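Phone Case Sorting, Bench 2
Plondavach accessories returns, October intake

The gallery covers the sorting of returned phone cases at the Plondavach bench. Cases are taken out of their mailers, checked for cracks at the corners and camera opening, and placed in plastic tubs by condition. The October intake came to 3,606 cases. Notes are by Raelene Baxter; the tub layout is by Vaughan Ngata.

Work surface
The top is kept white and matte. Hairline cracks in pale cases are easier to find against it, and glare from the ceiling lights is low.

Tubs
Each tub holds 70 rigid cases or 56 soft ones. Open tubs stay on the bench. Full tubs get a lid and a paper label and go to the Padow shelves.

Position for checking
Cases are laid flat with the inside facing up. The rim is checked first, then the back panel. Light colors, mainly beige and clear, take longer than dark ones.
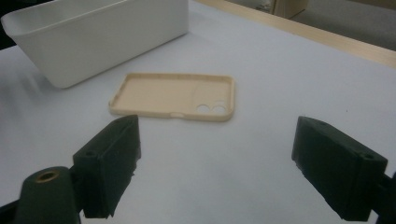
Rims that have spread by more than a millimeter are set aside for Craig Lennox, who measures them against the gauge block. Of the October cases, 42 were set aside this way. Most were soft cases that had been stored under weight.

Cases that pass are wiped with a dry cloth and bagged singly. Rejects are separated by material before pickup by Plastville.

Page updated January 11, 2026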